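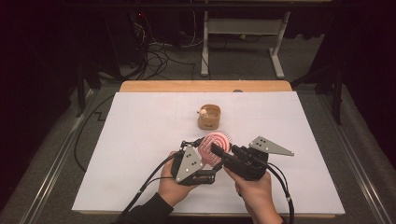 Vedbridge - Wiroj Saengthong has spent most of July picking things up. He would like it noted that he was good at this before he was hired.

Saengthong records demonstrations for Inga, a learning system that is supposed to handle small household objects by the end of the year. He does it with a gripper held in his hands, a task list and a great deal of patience. "My mother asked what I do," he says. "I told her I teach. She was so happy that I left it there."

A good session yields 94 usable examples. A bad one yields 15, and a long talk with Nandi Joubert, who runs collection at the Rondham lab and decides what usable means.

"People assume we want perfect," Joubert says. "If every grasp is perfect, the system has no idea what to do when it's a bit off. I ask for a little clumsiness." She pauses. "Wiroj finds that very hard. He's proud."

The pink coil is his least favorite. It has no obvious front, he says, and the little bristles along the edge make him squeeze too carefully. Joubert threw out 2 of his takes for hesitation.

"Hesitation!" he says. "I was thinking."

"The model copies that too," she says. "Last spring we had a version that stopped for 4 seconds before every cup. It looked like it was praying."

The coil stays on the list until August. Saengthong has asked about spoons.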